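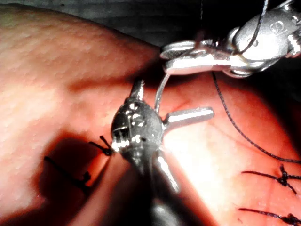
Suture pad diary, a thread

1/ I have been learning to sew a curved pad of fake tissue for a month now and I have opinions. Mostly about the pad. Some about thread. A few about my own character, which I'll try to keep out of it.

2/ The pad is synthetic, pinkish-orange and domed, so it sits there like a small sunburned hill. The flat pads are for beginners. I ordered the domed one because I thought I was done being a beginner. I was four days in.

3/ Texture report: part of the surface is finely dimpled, like pores, with pale speckles in it. Other parts are smooth. The smooth parts catch every light in the building and glare right back at you. Guess where I always end up wanting to put a stitch.

4/ On a flat pad, the needle goes in, comes around, comes out. Lovely. On a mound, the surface is falling away from you while you do it, so the exit point you picked out so carefully is now over the hill and living its own life.

5/ The fix is to come in square to the surface where you are, and forget where the table is. My instructor has said this to me in four different ways. The fourth way was just the word "square" with a pause after it.

6/ The needle is curved, so you drive it by rotating. You don't push. Pushing is how I spent my first week. Pushing drags the pad, bends your path, and gives you a hole shaped like a comma.

7/ Where you grip it matters too. Too near the tip and you run out of needle before you reach the other side. Too near the thread end and it swivels in the jaws like a weathervane. I aim for a bit past halfway back from the point and get it right more often than I used to, a low bar I am proud of.

8/ The jaws have a fine cross-hatched pattern on the inside for holding the needle still. Good pattern. Does its job. Will also hold the thread very firmly, in the one place you wanted the thread left alone, and rough it up until it snaps on the knot.

9/ So: hold the needle by the needle. Hold the thread near the end you're going to throw away. I have this on a sticky note. The sticky note has been replaced once due to coffee.

10/ A word on thread. Mine is thin and dark, and I like it that way, because against that orange you can see exactly where it's going. I tried a pale one from Trovier early on. Beautiful stuff. Vanished into the glare like it owed me money.

11/ Dark thread also means you can see every mistake from across the room. Swings and roundabouts.

12/ Length: cut it shorter than you want. I started with tails long enough to fly a kite. Every pull went on forever and the slack came down in a loop, and then I'd put the next bite straight through the loop. Did this often enough that it began to look like a technique.

13/ If the strand is lying across the place you want to work, move it first. Yes, every time. Yes, even when it's "basically fine." It has never been basically fine.

14/ Pad economics, for those who asked. The Lakeo domed pad has been the best I've used. Holds a stitch without tearing, and the surface springs back when you let go. The Hegazy one was cheaper and had the feel of a gummy candy left in a car.

15/ You will ruin a pad. Accept this now. Mine had one clean slope and one that looked like a dartboard within two weeks. Rotate it before every session so the damage spreads out. I didn't, and ended up very good at stitching one particular spot at one particular angle.

16/ Yes I keep a tally. 334 stitches so far on this pad. I'd keep a few dozen of them. The rest are what my notebook calls "attended."

17/ The notebook is a Brundeck with squared pages. Each row gets the date, the number of stitches, and a remark. The remarks from week one are long and hopeful. By week three they say things like "no" and "see above."

18/ My three regular faults, in case they're yours:
– bite too shallow, so it pulls through
– entry and exit not level, so the line wanders downhill
– pulling the knot down like I'm starting a lawn mower

19/ The shallow bite is the sneaky one. It looks terrific. Neat little stitch, sitting on the surface, very photogenic. Then you put some tension on it and it unzips a strip of pad. Go deeper than feels polite.

20/ For the wandering line, I tried drawing dots with a marker. It helped right away, and then I couldn't sew without dots. Now I do one row dotted, one row not, and compare. The undotted row is improving. It has the general direction of a row.

21/ Knots. Flat, square, alternate your throws. If the knot sits up on its side and looks at you, you threw the same way twice. Cut it out and redo it. Tightening it harder will not change its mind.

22/ Also you want the edges just touching. I was cinching mine until the pad puckered, on the theory that tighter is safer. On real tissue, I'm told, tighter is a problem. On a pad it's merely ugly, so it's easy to build the habit and hard to shake it.

23/ Lighting: one bright lamp gives you one bright patch, and that patch will be on the part you're sewing. Try coming in from the side with something softer. My view got a lot better for the price of moving a lamp, after I'd spent a month blaming my eyes.

24/ Practice schedule. Short and often beats long and grim. Past 40 minutes I get fast and sloppy and start narrating. I stop when I hear myself say "come on" to a needle.

25/ And always end on a decent stitch. If the last one's bad, do one more. If that one's bad too, do one more. (Please see post 24 regarding the 40 minutes. These two rules do not get along.)

26/ Someone asked if I'm bored of it. Weirdly, no. There's a moment where the tip goes in, you roll it around, and it comes up precisely where you meant. It's a very small thing to be pleased about and I'm pleased about it for the rest of the day.

27/ Then the next one comes up a quarter inch left and we're all back to normal.

28/ Goal is 580 on this pad before I let myself open the new one. It's in the cupboard. Both slopes are perfect. I have gone and looked at it more than once.

29/ Replies are asking which needle size for the dome. I went one size down from what I used on flat and kept it there. A big curve on a steep slope takes a bite like a backhoe. If your pad is shallower than mine you may not need to bother.

30/ Also several of you want the tally page. Fine. I'll type up the rows this evening, with the remarks from week two removed.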